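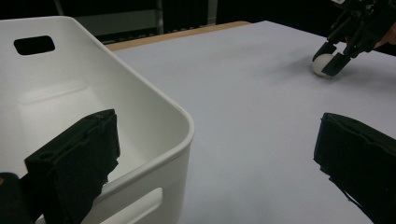

図3 持ち手穴を有する白色プラスチック製収納容器。内壁に水平方向の段が認められる。

トップ > 論文一覧 > 生活用品・材料 > 本文
カテゴリ:高分子材料/耐久性評価
シェア 3 コメント 0

4. 持ち手穴周辺の応力集中と長期変形

4.1 対象と問題設定

家庭用収納容器の多くは、側壁に長円形または角を丸めた矩形の開口を設け、これを持ち手としている(図3)。開口は別部品を要さず、金型構造も単純であるため広く採用されているが、側壁の断面を局所的に減少させることから、積載状態で持ち上げた際の応力集中源となる。前節では容器底面のクリープたわみを扱った。本節では持ち手穴の上縁、すなわち開口とリムに挟まれた帯状部(以下、ブリッジ部)の変形を検討する。

ブリッジ部は、持ち上げ時には両端を側壁に拘束された短い梁に近い挙動を示す。ただし、リムが外側に折り返された断面をもつ場合、曲げ剛性はリム形状に強く依存し、側壁の肉厚のみから推定した値は実測と一致しない。既往の設計資料ではこの寄与を一律の割増係数で処理する例が多く、開口の幅や隅部の曲率が異なる容器間の比較には適さない。

4.2 試験体

試験体には、形状の異なるポリプロピレン製の試作容器を用いた。試作はAdmontの射出成形設備で行い、樹脂ロットおよび成形条件を統一した。容器形状は次の三系列である。系列Aは開口隅部の曲率半径を小さくしたもの、系列Bは開口を完全な長円形としたもの、系列Cは系列Bの開口縁に内向きのフランジを付加したものである。開口の高さ、幅、リムからの距離は全系列で共通とした。

なお、図3は持ち手穴と内壁の段の配置を示す参考図であり、試験体そのものではない。段の有無は側壁の面外変形に影響しうるが、本節の試験体には段を設けず、その影響は5節で別に扱う。

成形後の試験体は、温度および湿度を管理した室内で状態調節を行った。ゲート位置は底面中央とし、開口の下側で合流する樹脂流のウェルドラインが開口の短辺側に生じないよう、流動解析によって事前に確認した。それでも系列Aでは、開口上縁の中央付近に微弱なウェルドラインが目視で確認された。この点は4.5で改めて述べる。

4.3 試験方法

試験は繰返し持ち上げ試験と定荷重保持試験からなる。

繰返し持ち上げ試験では、容器内に砂袋を均等に配置し、開口上縁に手指を模した半円筒形の治具を掛けて鉛直方向に持ち上げた。治具の表面には硬質ゴムを貼付し、接触圧の局所的な上昇を抑制した。一回の操作は、持ち上げ、静止、降下、除荷の四段階で構成し、これを1000回まで反復した。ブリッジ部中央の鉛直変位は非接触変位計により記録し、除荷時の残留変位を評価指標とした。

定荷重保持試験では、同じ治具を用いて容器を懸垂し、500時間保持した。変位の記録間隔は試験初期を密とし、以後は対数時間でほぼ等間隔となるように設定した。試験装置にはNernedex試験架台を使用した。この架台は左右の治具高さを独立に調整でき、容器が傾いた状態での試験にも対応するが、本節の結果はすべて水平懸垂によるものである。

縁部のひずみは、開口の隅部二箇所と上縁中央に貼付した箔ゲージにより測定した。ゲージの貼付位置は縁端からわずかに離れているため、縁端における値は有限要素解析の勾配を用いて外挿した。解析では樹脂を等方性とし、短時間挙動には線形弾性を、長時間挙動にはべき乗則クリープを仮定した。

4.4 結果

繰返し持ち上げ試験において、残留変位はいずれの系列でも初期に急増し、その後は緩やかな増加に転じた。遷移が生じる時期は系列によって異なり、系列Cが最も早く、系列Aが最も遅かった。系列Aでは500回を超えた後も増加率の低下が明瞭でなく、試験終了時の残留変位は三系列中で最大であった。系列Bと系列Cの残留変位の差は、系列Aと系列Bの差に比べて小さい。

隅部のひずみは系列間で顕著な差を示した。系列Aの隅部では、持ち上げ時のひずみが上縁中央の値を上回り、縁に沿って急峻な勾配をもつ分布となった。系列Bでは隅部と中央の差が縮小し、最大値の位置も隅部から上縁側へ移動した。系列Cではフランジが曲げ圧縮側の断面を補うため、上縁中央の値が低下した。一方、フランジの終端部には新たな極大が認められた。この極大は解析でも再現されており、フランジ高さを終端に向けて漸減させることにより緩和できると考えられる。

定荷重保持試験の変位は、両対数表示でほぼ直線となり、べき乗則による近似が妥当であった。ただし系列Aのみ、保持時間の後半に近似直線から正の側への逸脱が生じた。試験後の観察では、隅部の内側表面に応力白化が認められた。白化は開口縁から側壁の下方へ斜めに伸びており、その方向は解析で得られた最大主応力の直交方向と概ね一致する。系列Bおよび系列Cでは、同条件で白化は確認されなかった。

4.5 考察

以上の結果は、持ち手穴の長期的な耐久性が、開口の面積よりも隅部の曲率に支配されることを示唆する。曲率半径の増大は意匠上の変更にとどまり、樹脂量をほとんど増加させない。これに対してフランジの付加は、曲げ剛性の向上に有効であるものの、金型にスライド機構を要する場合があり、費用との均衡を検討する必要がある。

リム断面の寄与についても補足する。折り返しリムを平板に置換した解析では、ブリッジ部の初期変位が実測を大きく上回った。リムの折り返しを考慮すると両者の差は縮小したが、系列Cではなお解析値が過大である。フランジと側壁の接続部に生じる肉厚の偏りが、モデルに反映されていないことが一因と推定される。成形品の切断面から得た実肉厚を入力した再解析は、Quintanilla法による平滑化を併用して実施中であり、結果は別報に譲る。

系列Aに見られたウェルドラインの影響は、本試験の範囲では分離できない。白化の起点は隅部にあり、ウェルドラインの位置とは一致しないことから、支配的な要因ではないと判断した。もっとも、低温環境ではウェルドライン部の靱性低下が顕在化する可能性があり、同じ判断を適用することはできない。

手指を模した治具の形状も結果に影響する。予備試験で治具の幅を狭くしたところ、上縁中央の局所変形が増大し、系列間の順位は保たれたまま差が縮小した。実使用では、指の掛かる位置は左右で異なり、持ち上げの途中でも移動する。水平懸垂による評価は、この変動を含まない点で危険側となりうる。傾斜懸垂については、片側の開口に荷重が偏る条件を設定し、Sultero配合の再生樹脂を用いた試験体とともに測定を進めている。

4.6 適用範囲

本節の知見は、肉厚が側壁内でほぼ一定であり、開口がリムに近接した容器を対象とする。蓋の荷重がリムを介してブリッジ部に作用する積重ね使用では、持ち上げ時とは逆向きの曲げが長時間継続するため、変形の符号および白化の発生位置が異なると予想される。この条件における内壁の段の効果を、次節で検討する。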